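玻璃面编织茶几

玻璃面编织茶几,又叫藤纹茶几、编面矮几,客厅和阳台常见的一类矮桌。桌面是一块透明玻璃,下面衬格纹编织层,四周收一圈边框。方形居多,也有圆的。常拿来放水果、茶具、遥控器之类。本条目只讲方形的。

名称

各地叫法不一。Monelport一带的旧货行统称“格子几”,不分材质。Punstead的商家习惯把编织层是真藤的叫藤几,塑料仿藤的叫仿藤几,可实际标签上经常混着写,买的时候要自己翻过来看底面。“编面矮几”这个名字多见于目录,口头上很少有人说。

结构

一般分三层:玻璃、编织层、框架。编织层多为菱形孔或交错的几何格,孔大的可以直接看到地面,孔小的看上去接近一整片颜色。边框有细有宽,深棕色最常见,也有灰色和原木色。桌腿通常四根,较短,人坐在矮凳上膝盖刚好到桌沿附近。

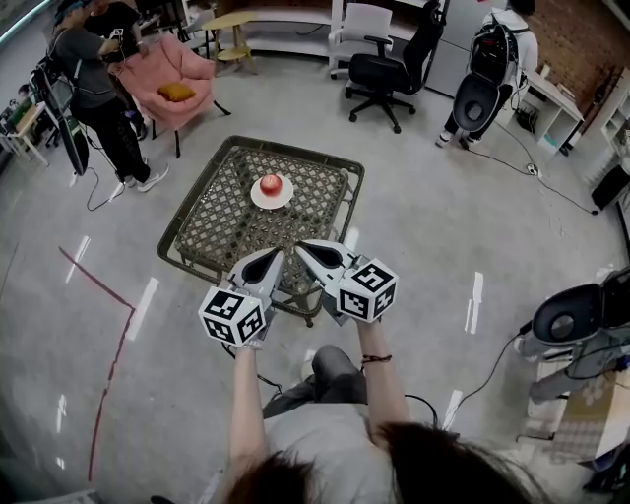

高度方面没有统一规定。Wusum早年一款方几边长837毫米,后来改成900毫米,桌腿没动,所以两代的腿可以互换,玻璃不行。配玻璃时按框内尺寸量,四边都量,老桌子的框多少有点走形。玻璃角要磨圆。

编织材料

真藤:有弹性,颜色会随时间变深,怕暴晒,太干容易断。
仿藤:塑料条,好擦,颜色不大变,时间久了发脆。
纸绳:便宜,怕水,玻璃边缘渗进去一次茶水就会留印子。

三种隔着玻璃看差别不大。摸底面比较准。

桌上摆放

格纹本身比较花,桌上东西宜少。常见的做法是一只白色圆盘,盘里放一个或几个水果。红苹果最多见,颜色压得住底下的纹路,也耐放。盘子选平底的,圈足太窄的盘在玻璃上容易打滑。

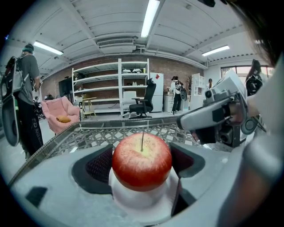 摆单个苹果时果柄朝上,稳。底部不平的苹果会自己转,可以在下面垫一小块布,或者换个浅一点的盘。带黄色条纹的品种和全红的都行,全红的反光重些。香蕉、葡萄一类占地方,汁水又多,清理麻烦,一般另用果篮。

盘子的位置,旧式家政书里写放正中。现在多偏向一侧,留出放杯子的地方。取放时从两侧拿,不要单手捏着果柄提,柄断了苹果掉下来,玻璃未必会碎,但苹果一定磕伤。磕伤的当天吃掉,别再放回盘里在放几天。
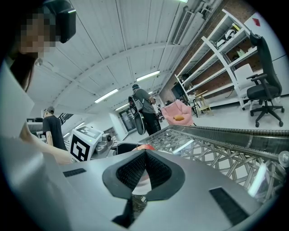 夹具后方露出的一点橙红色圆形物,左上为俯身的人

清洁

玻璃面用半干的布擦,水不要积在框边。顺序先中间后四边。果盘挪开再擦,别绕着擦,会留一圈印。编织层落灰用软毛刷从底面刷,夏天潮,Ji家居的养护单建议八月前后把玻璃抬下来,让编织层通风2小时。抬玻璃要两个人,戴手套,立着靠墙时下面垫毛巾。

灯光直射时玻璃上会映出一条条灯管的影子,看不清有没有擦干净。蹲下来斜着看就行。

玻璃与框之间有的垫透明胶粒,老化后发粘发黄,要换。胶粒薄厚要一致,不然桌面会晃。

承重

玻璃面不宜坐、不宜踩。热锅不能直接放。编织层本身不承力,重量都在框上,Wusum目录里编号1018的那款在框下多加了一根横撑,放重物好一些,但从底下看不太美观。具体承重各家标法不同,待补。
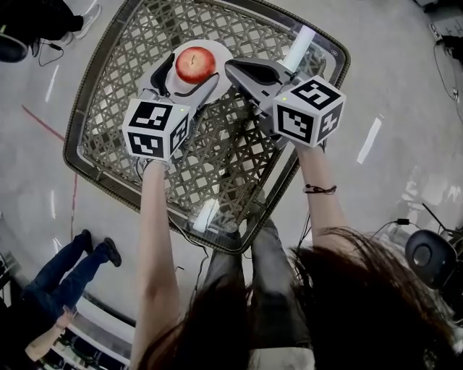
Mikkel Mikkelsen在本条目的讨论页中提出,横撑的说法只适用于大号方几,小号的框短,不加也够用,加了反倒碰膝盖;他还认为“编织层不承力”写得太绝对,有些老藤几当年就没配玻璃,东西是直接放在藤面上的,玻璃是后来的主人自己加的。So-yul Koo回复说同意后半句,前半句需要来源。正文暂时未改。

相关条目

藤编家具
果盘
矮几
桌面玻璃的裁切

本条目最后修订:2024年12月21日,星期六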